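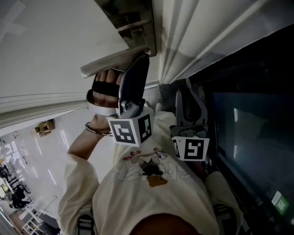
Tema 4. Cosmética de despensa: exfoliantes y baños (apuntes, grupo de tarde)
Prof. Hortensia Cuervo

Repaso rápido: exfoliante = grano + grasa + (opcional) aroma. El grano puede ser azúcar, sal fina, avena molida. Café tambien, pero mancha.

Fórmula base para cuerpo
300 g azúcar blanco
80 g aceite de almendras
miel, una cucharada, no más -- se apelmaza

Mezclar a mano, tarro seco, tapa. Sin conservante y sin agua: guardar en sitio fresco y no meter los dedos mojados!! Cuchara siempre.

Cara: azúcar NO, grano demasiado grueso. Avena muy fina con yogur, preparar y usar en el momento, lo que sobra se tira.

Baño de pies: agua templada, alrededor de 58 g de sal gruesa, romero. Diez minutos. Diabéticos o heridas abiertas: no se hace, preguntar antes al médico.

Alergias -- frutos secos, miel, lácteos. Ficha de cliente firmada antes de abrir ningun tarro. Prueba en antebrazo el día anterior.

Lectura: Farkas, cap. 2 (el de Masri es optativo). Para la próxima, traer tarro de cristal y etiqueta con ingredientes, fecha y lote. Entregas de enero, en el casillero 442.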